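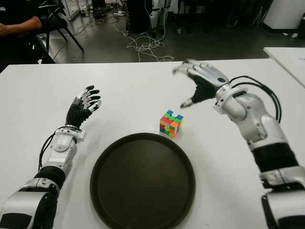 Proltden moved kitting at Irunby to two-handed cells in November. My job went from packing trays to clearing faults, 17 on the first shift.

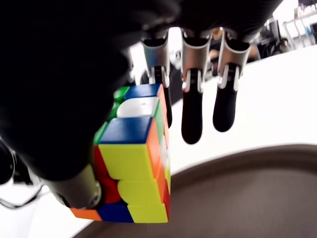
Baláž wrote in to ask whether fault clearing pays the packing rate. It does — for now.

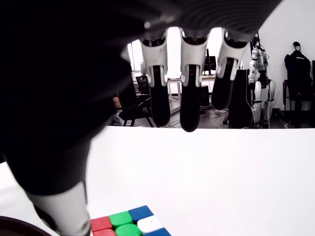 Training is the larger change. We log 183 minutes each before sign-off, mostly on grasp approach. A cube with colored stickers makes rotation errors easy to call out. Cartons don't.

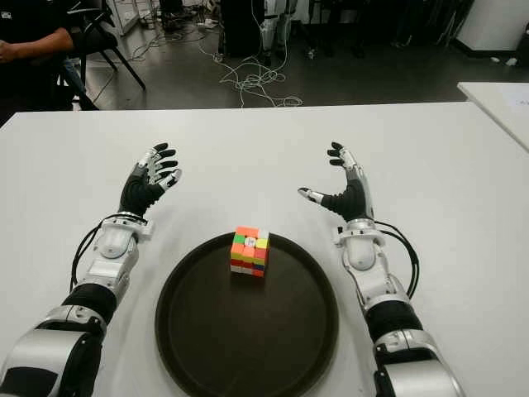
Cube and tray, between the hands.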